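Trerton Opens Its Winter Clothing Room with 769 Pieces Ready to Go Home with Someone

TRERTON, 12 December 2023 – I'm Nivaldo Damasceno, I run the clothing room at Trerton, and I'm so happy to tell you that our doors are open again for the season! We took in our first bags back in November and by last night we had 769 pieces sorted, mended where they needed it, and hung or folded. Last year we opened with 500, so you can imagine what our back table looked like for a few weeks.

If you haven't been before, it works like this. You come in, you take up to seven pieces per person, and you pay nothing. No forms, no proof of anything. We have coats, sweaters, work pants, kids' snow gear (lots of it, mostly the smaller sizes) and a rail of dressier clothes that I'm a little too fond of. We're in the same place as before, upstairs from the Urkden shoe repair shop on Sorrentino Street, and there's an elevator around the side if the stairs are a problem.

The dressy rail is new this year and it came from you. People kept asking me for something to wear to a job interview, a school concert, a wedding, and all I had was fleece. So I asked the folks at Flumer, the dry cleaners two doors down, and they cleaned 63 skirts, dresses, suits and jackets for us and wouldn't take a dime. Pleats were the big worry – I've ruined a pleated skirt or two with an iron in my time, and I wasn't going near these.

We're putting things together as outfits too, so you can see how a warm top sits with something nicer underneath. Dark brown knit over deep teal is my favorite pairing so far, and I would never have thought of it on my own.
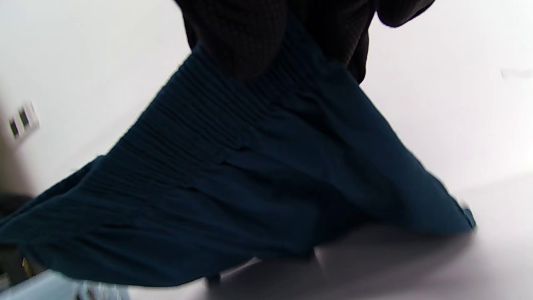 Rosalind wrote to say that she wore pleats like those to every dance she went to in her twenties, and that the trick is to roll them lengthwise in an old stocking and never, ever fold them. I tried it on a gray one at home and she's right, so now there's a basket of clean stockings by the door. Help yourself to one if you pick out anything pleated.

We could still use men's coats in the bigger sizes, plain black shoes, and sturdy hangers (the wire ones bend under a wool coat and we've run out of patience with them). Please wash things first if you can, and empty the pockets! Drop-off is at the side door any time we're open, from ten to four, and we're open right through to the end of winter.

Press contact: Nivaldo Damasceno, Trerton Clothing Room. Reporters are welcome to stop in during open hours, and please ask people before you take their picture.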